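Budbridge recycling plan promises big savings, but the numbers are thin

Budbridge wants to change how its households sort their trash, and the council says the switch will pay for itself. The plan, put forward by the waste contractor Nastholm, would replace the single mixed recycling cart with separate containers for paper, packaging and glass. It would start in December with 3,318 homes on the east side of town.

That is a lot of homes for something still described as a trial. The council's own summary runs to nine pages, and most of those are spent on the look of the new leaflets and the order of the collection routes. The cost side gets a single table.

According to that table, the town would save $468 for every truckload that no longer has to be sorted again at the Dravasus transfer station. How many truckloads that might be is left open. Nastholm says it will depend on "household uptake," a phrase that appears on almost every page and is never given a target.
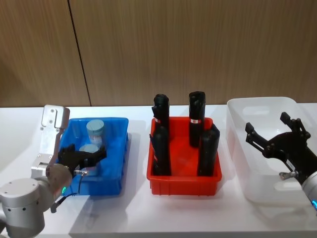 The case for separate sorting isn't a bad one. Wet paper and broken glass ruin each other in a mixed cart, and buyers pay less for a dirty load. Anyone who has lifted the lid in August knows how much food ends up in there too. But the town tried a split cart once before, and dropped it after two winters when the dividers kept snapping. The summary mentions that effort in half a sentence and doesn't say what it cost.

Then there is the matter of space. The east side has plenty of narrow row houses with no side yard, where one cart already blocks the front steps. Residents who wrote in during the comment period asked where three containers are supposed to go. The reply, printed at the back of the summary, is that they "may be stacked or placed side by side as suits the property." People living on a steep street with a sidewalk barely wide enough for a stroller may not find that much help.

The council received 369 written comments in all. It says a majority were "positive or neutral," and has declined to say how many were positive and how many were neutral. A request for the full set was still unanswered when this item was written.

Questions have also been raised about who carries the risk. Under the draft contract, Nastholm would be paid a fixed fee per home whether or not the sorted material finds a buyer. The paper would go to Schmieder, a mill that already takes part of the town's cardboard and that turned away several loads last spring as too damp. If that happens again, the town pays to have it hauled off. The contractor doesn't.

Supporters on the council argue that delay has a price as well, with landfill fees due to rise again next year. That may be so. The size of the rise isn't in the summary either.

The trial would run for a year. A report would follow, to be written by Nastholm.
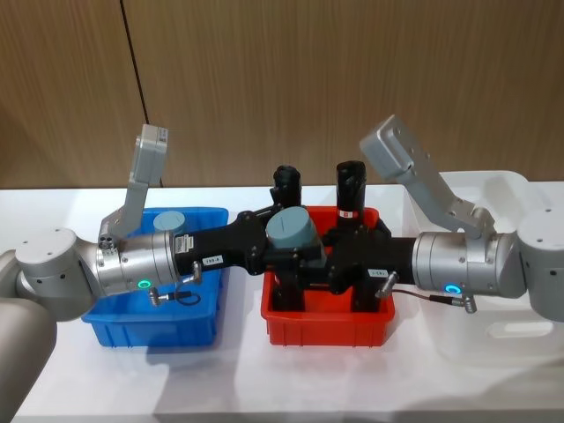 What happens next

The council is expected to vote on the draft contract before the end of October. Written questions can be handed in at the town hall front desk until 4 p.m. on the day of the vote. If the plan passes, east side homes would get their containers and a new collection calendar in the last weeks of November. The old carts would be picked up in the spring, at a fee that hasn't been set.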